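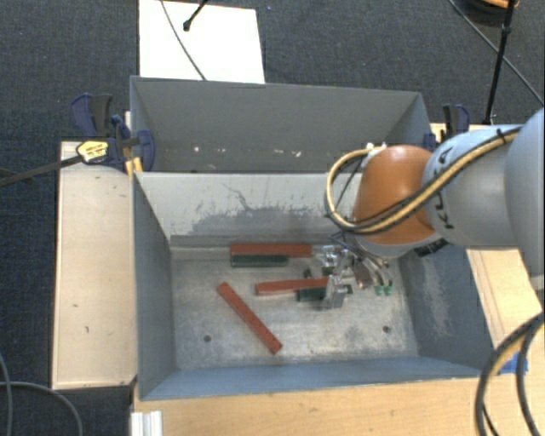

Tritholm G2 bin picking gripper
Article no. 622-80
Availability: in stock at the Milberg warehouse

Safety notice, 2024-10-24
Please read this before you order or continue to use the gripper.

In July we received a report from a customer in Ivoler. The gripper lost its grip during a lift and the part fell outside the bin. No person was hurt. We have examined the returned unit and found that the cable bundle had pulled on the connector at the wrist joint. When the wrist turned far to one side, the connector came partly out. The finger then opened without a command, and the controller did not show a fault.

Which units are concerned
Serial numbers 79 to 172. The number is engraved on the bracket, on the side of the hose fittings. Units with a higher number are delivered with a locking connector and need no change.

What you should do
Stop the arm and switch off the supply before you touch the cables.
Check that the connector is pushed in fully.
Turn the wrist slowly by hand to both end positions. The cable loop must stay slack in both.
If the loop becomes tight, do not use the gripper until the locking clip is fitted.

The clip (article no. 622-81) is free of charge for all units concerned. It is sent from Milberg or from our partner workshop Nông, whichever is nearer to you. Fitting needs one small screwdriver and the sheet which is packed with the clip.

Please keep people away from the bin while the arm is moving, also after the clip is fitted.

Included in delivery
Gripper with two fingers, bracket set, hose fittings, cable bundle with ties, printed manual.
Bins, clamps and arm are not included.

Questions about this notice: use the contact form and write your serial number in the first line.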